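Household Talk > Cleaning and Tidying > Scuff marks on a plastic bin, and bags which slip down

Page 1 of 1 – 8 replies

clulloline
Hello everybody. I moved to a flat in Tralstead in November and the kitchen bin came with it. It is plastic, light grey, with 40 litres written under the lid. The inside I can clean, but the outside has dark marks low down which do not go away with washing-up liquid. Also the bag always falls inside when I throw something heavy. Shall I buy a new one, or is there a way to save it? I do not like to throw away a thing which still works.

marrowfat_246
Bicarb and a damp cloth. Make it a thick paste, leave it ten minutes, rub in circles. Took shoe marks off mine. For the bag, get the next size up and knot the spare bit at the back.

sumampouw
I would be careful with bicarb on a shiny bin. It is a soft powder but it still scratches a little, and after this the dirt holds better than before. I use a white eraser, the kind from school. It is slow work but it leaves the surface as it was.

marrowfat_246
Never scratched mine and I've done it for years. A rubber on a whole bin, you'd be there till midnight.

sumampouw
Maybe your bin is not shiny any more, so you do not see it :) I only say to try in a hidden place first, for example the side which goes to the wall.

hobnail17
Replace it. New bins cost less than the time you three are spending on this. Mine is a Jullora with a pedal and I have not thought about bins since.

clulloline
Thank you, but the pedal ones are too tall for under my worktop, I measured. I tried the eraser this evening on 2 marks. One is gone and one is lighter, so maybe the second is a real scratch and not dirt. What about the bags? I tried to knot it, but then the knot is difficult to open when the bag is full, and I tore it.

sumampouw
For the bags I changed to the kind with a drawstring, and I will not go back. They are a bit more expensive, this is true. My way is to open the bag fully with the hands first, put it in the bin, push the bottom down, and then turn a wide part over the rim on all sides. Many people turn over only a few centimetres and then it slides with the first potato peels. If your bin becomes narrow at the bottom, as mine does, let some air out between the bag and the wall while you push, or the bag stays up like a balloon.

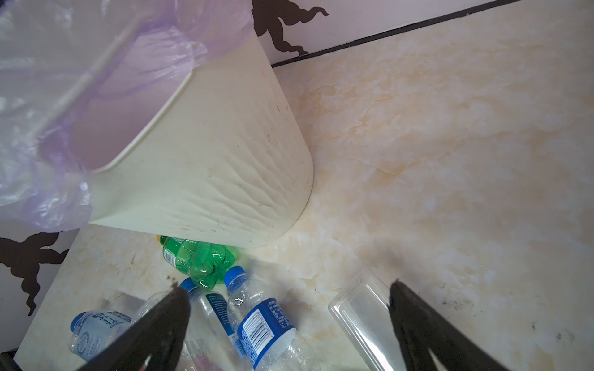 I prefer a bag which is too big over one which fits exactly. The extra plastic looks untidy, I agree, but it gives you something to hold when you lift it out. With the thin purple ones you can see the pale band through the plastic, and this helps me to find the string without searching with dirty fingers. About the marks, I have them too, mostly towards the bottom edge, and I decided to live with the ones which the eraser does not take. A cream bin shows everything. On a marble-pattern tile like this I also wipe the floor next to the bin, where the small dark specks collect.

hobnail17
Drawstring bags are a waste of money. The string always snaps when there is anything heavy in it.

sumampouw
If you lift only with the string, yes, it can happen. I put one hand under the bag. And I do not wait until it is completely full.

marrowfat_246
Agree with sumampouw on that one, for once. Still say bicarb for the marks though.

clulloline
I will buy one roll with drawstring and see. The grey bin stays for now. Does somebody know if these bags also come in a smaller size for the bathroom? There I have a very small bin and I use bread bags – it works, but it is not beautiful.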